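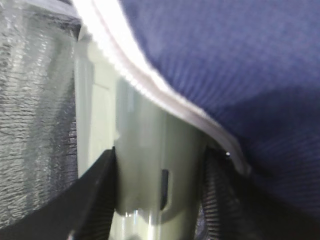
Rarnora Two-Arm Bench Set

For homes, teaching kitchens and small packing rooms

Can a machine pack your lunch yet? We get asked this more than anything else, usually by someone who has just done it for the third time that week, and our answer is a cheerful "partly." The Rarnora is a pair of arms for tabletop chores, sold by Tamura and put together at our shop in Birberg, and we would much sooner have you know what you are buying than have it back in the box by March.

The job we like best for trying it out is a plain one. Take a soft lunch bag with a zipper, a glass food box with a snap lid, and a piece of fruit. Put the food in the bag, take it out again, and do it all over. Any eight-year-old can manage it (mine complains, but he can manage it), and yet it has nearly everything in it that makes housework hard for a machine. Cloth sags and folds. Zippers get in the way. Glass is slick, and it shows whatever happens to be behind it.

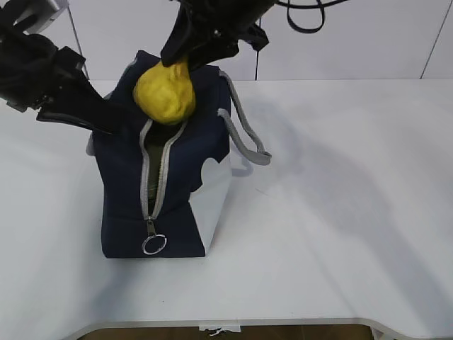

Two arms matter more than people expect with a bag like that. One steadies the cloth near the opening while the other deals with what goes in or comes out, much as you would do it yourself with one hand on the rim. We tried for a long while with a single arm, and Setsuko Yoshida, who runs our test bench, still has the dented lids – she keeps them in a drawer and shows them to visitors.

So what is it good at today? Picking up firm things with clear sides, turning them, and setting them down where you want them. Soft fruit is fine once you turn the grip setting down. Bags are fair, provided you unzip them first and stand them up. Working a zipper from fully closed is still a coin toss, and we don't list it as a feature. Folding shirts, no. Wiping up a spill, please don't.

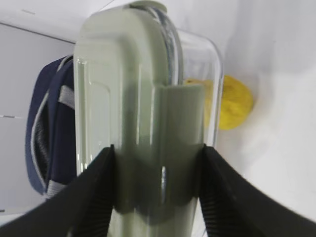 Glass food box with a green lid, held on edge between the ribbed fingers.

What comes in the set

Two arms with table clamps
Two pairs of ribbed fingers
Wrist cameras and one fixed camera
Power supply and cables
Printed guide, 60 pages, written by Kazue Furukawa in everyday words

Good to know

Reach of each arm: 740 mm
Heaviest item per arm: 1000 g
Table: flat and firm, light-colored if you have one
Warranty: 2 years on arms, fingers not covered

From a customer

"We have it on the back counter at Gullville doing food boxes. Slower than my staff, and I still pack the bags myself on busy mornings, but it has earned its corner." – Zarmeena Bhutto

Questions before you order? Ask for Janaka Gamage at the Birberg shop. He will happily talk you out of it if your chores are mostly laundry.

Page updated 2/20/18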